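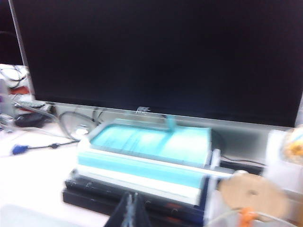
Chmielewska wrote:
Before you buy any drawers or boxes, please decide what may stay on the desk at night and what must go away. I made it the other way round in my office, and I only moved the disorder into nicer containers. How many people use this desk?

Shafiq Haque wrote:
Two of us use it, on different shifts, and we are both guilty. I should have written more in my first post, sorry. The desk is white and quite deep, the monitor stays at the back, and everything that has no home ends up in front of it. At the moment that means the light blue tray on the black stand, and the loop of grey cable behind it. The tray is a good size for the small things. What I dislike is that it takes the best place, directly in the middle under the monitor, where I want to put my papers.
We have a budget of 522 for the whole corner, and I would prefer to spend less. My colleague wants a raised shelf for under the monitor. I want nothing new until we have taken things away.

Flundance wrote:
Your colleague is right. A shelf gives you a second level, and the tray goes below it. Mine cost very little and I have had it six years.

Chmielewska wrote:
A shelf also gives dust a second level. I had one and I gave it to my sister. If the monitor becomes too high, your neck will tell you in February.

Flundance wrote:
Then choose a low one. He has not written anything about his neck.

Shafiq Haque wrote:
My neck is fine, thank you both. The bigger question between us is the laptop. It stands open in front of the big monitor the whole day, and with the lid up it sits just below the screen. My colleague says it must stay open, for the keyboard and the trackpad. I would like a separate keyboard, and the laptop closed and standing on its side in a holder at the edge of the desk.

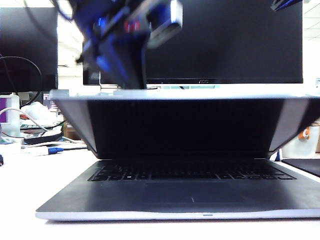
With the lid down we would also get back a flat place for signing forms, although I know one should not press on a closed laptop. I asked in the shop about a holder and they had only one model, for thinner machines. Does somebody use a vertical holder every day, and does it become annoying to take the laptop out when you go home?

Flilent wrote:
I use one every day. It is annoying for a week, then your hands learn it. Two pieces of advice. Measure the thickness of the laptop with its rubber feet included, and check in the settings what happens when you close the lid, otherwise it goes to sleep and your big monitor goes black with it.

Flusedberg wrote:
I do not agree about the holder. Some laptops let the warm air out near the hinge, and if you keep them closed all day the fan works harder. I would leave it open, but at the side, turned a little towards the chair. Then you see the whole big monitor and you have also a small second screen. It costs nothing.

Flilent wrote:
Mine has been closed for three winters and the fan is the same. But I admit it depends on the model.

Shafiq Haque wrote:
Putting it at the side I can try tomorrow, so I will begin with that.
Now the part I am most ashamed of, the cables. We have a grey power strip or switch unit lying on the desk itself, with the purple label on it, and a crowd of plugs along the top. Every black cable we own seems to start there. And beside it there is always some plastic bag which one of us will "surely need again".
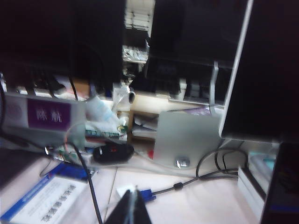
I would like to fix the strip under the desk, but then my colleague must go on his knees each time he wants to plug something in, and he does this often. A tray for cables costs 9 in the shop near us, so money is not the problem here.

Chmielewska wrote:
Do both. Under the desk go the plugs which you never pull out, such as the monitor. For the others, keep one short extension on top, at the back. And take a bag for the bags, on the shelf. One bag only, when it is full you throw away.

Flusedberg wrote:
Agreed with all of it, except that I would first write on a small piece of tape what each plug is. Do this before you move anything. I did not, and I switched off my neighbour's machine while he was printing.

Flundance wrote:
And still I say, a low shelf for the monitor.

Shafiq Haque wrote:
I have tape. The shelf I will discuss with my colleague, who is now reading this thread and looks very pleased with Flundance.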